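Villalobos Schools Fund: Progress report, Baso student robotics project
Last updated April 2, 2023
27 shares | 3 comments

The grant has been running since November. We have spent 3713 of the award so far, mostly on travel and on replacement parts, and the rest is set aside for the summer term.

The club has 35 members on the list. They chose sorting fruit and vegetables as their task for the year, working with the grippers on an ordinary table with a patterned cloth and a shallow red-sided tray. Soft and uneven shapes have taken up most of the term. Younger members started with round produce and moved on to lumpier pieces such as the yellow one.

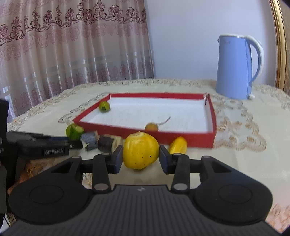 Dagmar Charvát asked at the last review whether the log sheets could be simpler, as the younger ones were spending longer on the form than on the task. We have cut the sheet to one side of paper.

We have logged 161 attempts on the new sheet. Bruised fruit is noted separately and goes to compost. The main problem is still grip pressure. Members tend to close the jaws too far, and the written guide from the first term did not help much, so Inès Langlois is rewriting it with the older group. Green tomatoes are now part of the regular practice set.
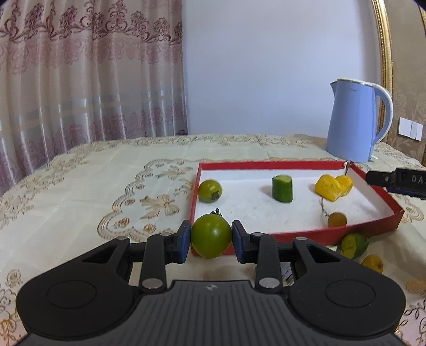

Could the older group show this at the Lorgate open day? Hedvika Hrubý would like an answer before the end of term, and we have said yes in principle, subject to transport.

Still to do: finish the guide, order spare finger pads, agree the summer dates with Young-sook Yang.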